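Setting up the Stister for your first drone session

I wrote this section of the manual after making pretty much every mistake in it myself, so take your time (and put some tea on). I've had my Stister since November and it's now on nearly everything I record, from the quiet church-organ sort of ambient to the really murky space stuff.

1. Turn your speakers all the way down, then plug in the power supply. The box thumps when it wakes up!

2. Connect the left and right outputs to your mixer or audio interface. If you only have one channel free, use the left one and the box will fold everything to mono.

3. Hold Bank and tap Load until the display reads 71. That's the patch called Bittencourt, a slow, breathy pad with hardly any attack.

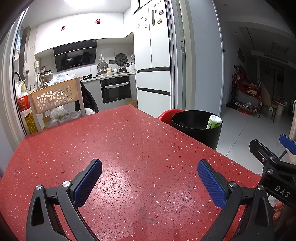

I like it as a starting point because you can hear every little change you make to the filter, and it stays friendly even when you lean on the low notes.

4. Set Layers to 2 and bring Drift up to about 6. Hold a low D and let it ring for a good long while before you touch anything else.

Note: Drift moves the pitch of each layer on its own, so if you're playing along with a piano or anything else in fixed tuning, go easy on it. 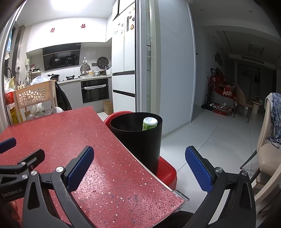
Vanderleia Tavares wrote in to say she leaves Drift at zero while tracking and only adds it on the way back out, so she can change her mind later. I tried it on a long piece and loved it, though you do need a spare pair of inputs.

5. Now open the reverb page, pick Ulel, and push Decay up slowly. I usually stop at 97.

Caution: anything past that and the reverb starts feeding itself. It gets loud fast, so please don't try it for the first time in headphones.
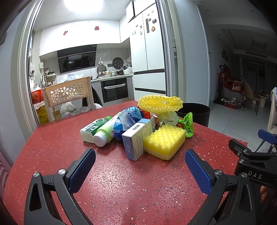 6. Press Save twice and give the patch a name. The first press only opens the name page, and I lost a lovely whole evening's sound that way.

7. If you're syncing to a Jotico sequencer, connect the clock cable last, with the sequencer stopped. Press play there and the Sync light on the Stister should blink in time.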